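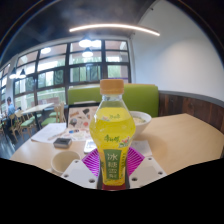 The bottle in question, green label with 冰糖雪梨 down the front.

Yellow pear drink: residue on a light wood table, and is the fill level normal?
Posted by Ronja Tangen, 1 Aug 2025

I can read the first two characters as rock sugar and the last as pear. Two things. The liquid stops short of the neck, with clear plastic above it. Is that a short fill? Second, if it drips on pale wood, what removes it? We eat and do paperwork at the same table, so it matters for the sheets too.
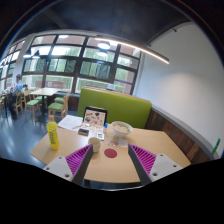

Replies

Edin Stan
Headspace is normal. Bottlers leave a gap so the liquid can expand. Check the printed volume – if you doubt it, weigh the full bottle, then the empty one, and subtract. A sugar drink weighs slightly more than water per milliliter.

For the table: lukewarm water, one drop of dish soap, wipe along the grain, dry at once. Leave a dried spot under a damp cloth for 5 minutes first. No scouring pads. Keep the papers on the far side or in a tray.
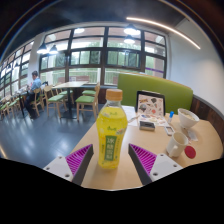 Bottle forward, papers behind it.

Dragica Hodžić
Use a coaster. The full name is usually translated as rock sugar and snow pear. It's sweet, so I cut it with water.

Nataša Bošković
Agree with Edin on the soap. Test under the table edge first if the finish is oil – on my Bundstead top it left a dull patch that needed re-oiling. Lacquer is less fussy.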